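Charging Station Layout for a Shared Workbench
Project report, Product Design Practice
Cyprian Pawłowska

3. Method

The aim of the project was to find a layout for one table at which phones can be charged, set aside and picked up again without clearing the tools away first. The table is used for small repairs during the day and for charging in the evening. The layout had to fit both uses and stay within a budget of 50 dollars. Two earlier layouts, named Akier and Unadel in the project log, were dropped at the drawing stage.

The third layout, Zesgate, was set up on the table in November. Phones go on the front part of the surface and the toolbox stays at the back against the wall.

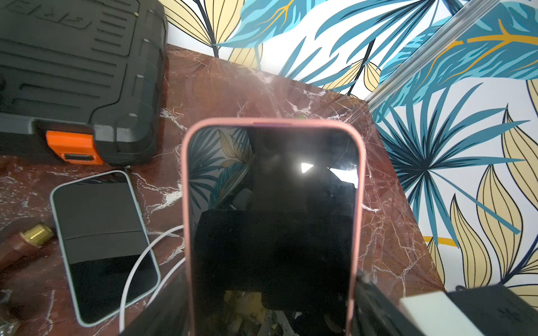

Glare was the first problem recorded. A phone placed face up under the room light is hard to check at a glance, and the user tends to pick it up to see whether it is charging. An upright phone is not free of reflections either: the dark screen of the one in the pink case shows the leaf pattern of the wallpaper and a bright patch near the upper right. The mint-green phone lying flat has a fainter band across the middle of the glass. Tilting was therefore kept as a variable in the stand design, with 17 degrees from vertical as the starting value.

The second problem was the cable. A loose loop of white cable on a red-brown marbled surface is easy to see, but it takes up the space where a second phone should go. Tool handles left on the table add to this. The layout was changed so that cables come in from the back edge and tools stay on the left — the same side as the toolbox.

4. Cable ends 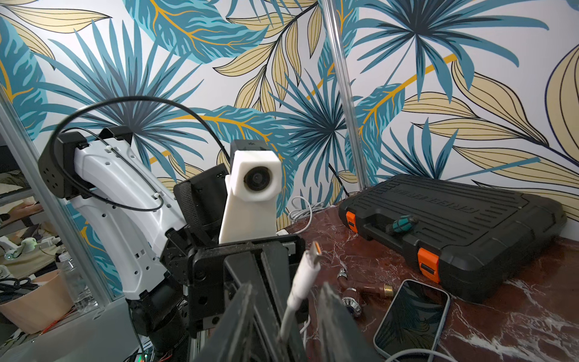 Page last changed: November, 16:40

The charging cable has a USB-C connector. Kept upright, with the metal end pointing up, the connector can be reached without feeling for it along the table. This position was taken as the reference for the cable holder. The holder drawing, listed under Czarnecka in the parts file, has a vertical slot with a clearance of 2 mm. The slot grips the cable below the connector housing so that no load is placed on the metal part.

A wear test of 1,000 insertions was planned but is outside the scope of this report. The slot width should be checked again if a thicker cable is used.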